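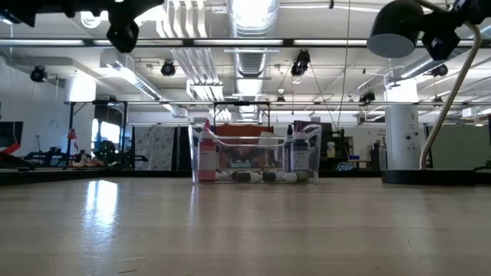 Department of Screen and Media Studies, Sastlow College

Figure 2. Clear bin with bottles and small containers on a wood-toned tabletop.

4.2 Viewing habits and choice of career

The second round of interviews took place in April and covered 55 performers and writers working in regional television. Each interview lasted 30 minutes and followed the same outline as the written survey, to which 241 people had replied. Respondents were asked to name the first program they remembered watching with other members of their household, and to state whether they had ever discussed it at work.

Most of those interviewed named a serial drama or a comedy. Children's programs came up less often than the survey had led us to expect. Writers tended to recall plots and single lines of dialogue, while performers spoke more of faces and voices - in several cases without being able to give the title of the program. Oldest children in larger families often described choosing what the others would watch.

Replies were coded with the Deschamps scale, which sorts early viewing into shared, supervised and solitary types. In 15 interviews the replies fitted more than one type and were coded twice. These cases are kept in the totals given in Section 4.3 but are left out of the comparison between writers and performers.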